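# Fold the towels last, or don't fold them

I have been folding towels for 25 years, if you start counting from my first apartment, and for most of that time I did it wrong. I don't mean the shape. I mean that I treated it as the most important part of the laundry, and I now think it is the least.

My view is simple. A household has a limited amount of patience for laundry, and most of us spend too much of it on towels. Shirts need attention. Anything with a collar needs attention. A towel is a thick square of cotton that will be pulled off a shelf, used on a wet person and hung on a hook. It doesn't need a crisp edge.

I know this is not what the household pages say. The spring catalog from Tshabalala, where I bought my last two bath sheets, has a full spread on folding in thirds, with the border facing out and every stack the same height. The stacks look good. They are also in a linen closet deeper than my bathroom. At our place in Plullow the towels live on one shelf over the toilet, with a water heater pipe running through the left side of it. A stack folded in thirds will not go in beside the pipe. A stack folded in half and then in half again will.

That is my first point. The right fold is the one that fits your shelf. Measure the shelf once, fold one towel until it fits, and fold the rest the same way. If it takes you more than one try you have the wrong towels or the wrong shelf, and the towels are easier to change.

My second point is about where the work gets done. I used to fold on the bed, and before that on the couch, and both are too soft. You smooth one corner and the other one slides. The pile ends up leaning against your knee, and if you are called away it stays there until bedtime and then moves to a chair. We have a chair that held clean laundry for most of one November.

A table fixes this. Clear it all the way, put the clean pile at the back on one side and leave a place at the back on the other side for what is finished. Then one thing comes to the middle at a time. It gets spread out flat, the creases get pushed toward the edges, and it gets folded and moved. You don't need a big table. You need one with nothing else on it.

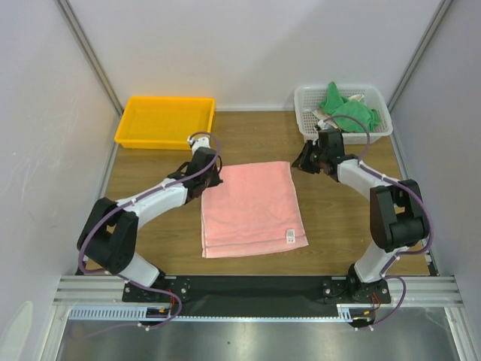 Spreading a towel out flat also shows you what you own. It is the only time you see the whole thing. On the hook you see a strip of it and on your back you see none. Flat on a table you can see that the hem is coming away, or that one side has shrunk more than the other, which happens a lot with towels that have a woven band near the end. The band and the rest of the cloth don't always shrink at the same rate. After enough hot washes the towel is no longer a rectangle, and no amount of tugging will make it one.

People fight this. I did. I would line up the corners, find one of them sticking out, open it up and start again from the other end. It was still sticking out, because the towel had changed shape and I hadn't accepted it. Now I fold to the middle, let the odd corner fall inside, and put it on the shelf with the folded side showing. It takes a few seconds and the shelf looks fine.

The label is a separate matter and I will only say that I leave mine on. I used to cut them off. Then I ruined 3 towels from the Vimau outlet on a hot cycle that the label would have warned me about, and I had no one to complain to.

Now for containers. I believe in a basket with holes for anything waiting and a tray for anything finished. The holes matter. Clean laundry is sometimes a bit damper than you think, especially thick things, and a closed tub holds that in. A tray matters for the opposite reason. It is low, so it fills up quickly, and when it is full you have to get up and put things away. A deep hamper lets you go on folding for an hour and then presents you with a load too heavy to carry upstairs. Our tray holds 5 hand towels side by side, or 2 bath towels if I press down. That is one trip.

You can buy sets of matching bins for this. Pusstead, the home store off the county road, sells one with lids and printed tags. I would skip it. I want my containers to be different from each other, in color and in shape, so that a tired person can tell at a glance which one is clean and waiting and which one is ready to go. In our house the people sent to get a towel are often half asleep, and they don't read tags.

I did some arithmetic before writing this. I went back through the calendar where I mark wash days, multiplied by a usual load, and got 3,387 towels folded since we moved in. I won't defend the number closely. But if I was spending even an extra half minute on each one to get the corners right, that comes to more than a full day and night of my life, spent on corners.

There are fair arguments on the other side. My sister finds the careful folding restful, and she doesn't want it to be faster. I can't argue with that, and I wouldn't try. If you have guests who use your linen shelf, you may care how it looks to them. And a few people have sensible storage, and for them the thirds fold costs nothing extra.

There is also the option in my title, which is not folding at all. We tried it for the washcloths and the cleaning rags. They come out of the dryer, go into a basket under the sink and get used from there. After the first week I stopped noticing. I haven't done it with the bath towels, mainly because of the pipe, which eats up the room that a loose pile would need.

So I do the shirts first, while I still have some patience, then the sheets, which need two people in our house or they don't get done. The towels go at the end. On some nights I get through all of them, and on others there are a few left in the basket in the morning, and whoever showers first takes one from there.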